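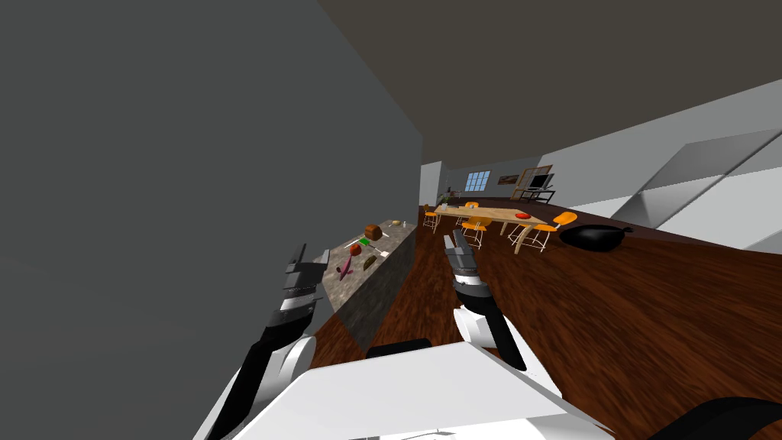 How often should a wood floor be refinished?
Recoat the finish when it looks dull in the walkways, and sand only when the wear has reached bare wood. A recoat takes one day; a full sanding takes several.

The steps below cover a recoat with Fliteo Satin, a water-based finish. They do not apply to waxed floors – wax must be stripped first.

1. Test for wax. Put a drop of mineral spirits on a white rag and rub an inconspicuous corner. A yellow or brown smear indicates wax.

2. Clean the floor with Istine concentrate, 50 ml to 4 liters of water. Use a wrung-out mop. Let the floor dry overnight.

3. Clear and cover nearby surfaces. Sanding dust settles on stone tabletops and shelves as well as on the floor, so cover them with plastic sheeting before starting the sander. 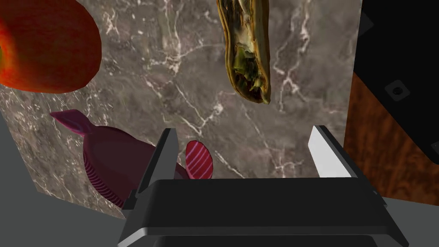
4. Abrade with a 150-grit screen until the sheen is even. Do edges by hand. Vacuum twice, then wipe with a damp microfiber cloth.

5. Apply the finish. Work with the grain from the far wall toward the door, keeping a wet edge. Do not go back over areas that have started to set – this leaves lap marks.

6. Keep the room above 59 °F until the coat has cured. Socks are fine after 4 hours. Wait a week before replacing rugs.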